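Jan 27, 2020

Meter reading at 6:40 this morning was 2,596 kWh on the heat pump circuit, taken before the kettle or anything else had been switched on. Outside temperature 19 F on the north wall. The unit ran one defrost cycle while I was standing at the window, which took just under four minutes from fan stop to fan start.

Use since the last reading is 508 kWh, higher than I would like for the stretch. I suspect the upstairs zone. The bedroom setpoint was left at 70 through the night again, and the return air up there passes through the duct run I never finished insulating. The tape on the second joint has let go. Kendberg still lists the foil type I used in July, but the Sunville store has stopped carrying it, so it will have to be ordered. 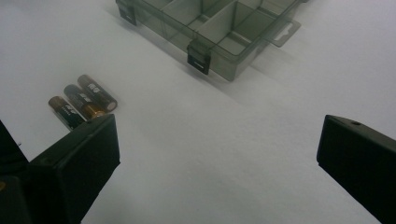 Dropped the setback to 64 from 10 p.m. to 5 a.m. and disabled the auxiliary strips below the lockout. The manual gives a recovery rate of 3 degrees per hour at this outdoor temperature. I doubt it. Last winter's log shows closer to two, and that was with a clean filter.

Filter changed at noon. The old one was gray across the full face and bowed toward the blower. Static pressure fell after the swap, though the gauge sticks at the low end and I would not rely on the second digit.

Evening: supply air 91 F at the hall register, 84 F in the back bedroom. Seven degrees lost on that run – more than I had assumed. Will measure again tomorrow with the door closed, then order the tape.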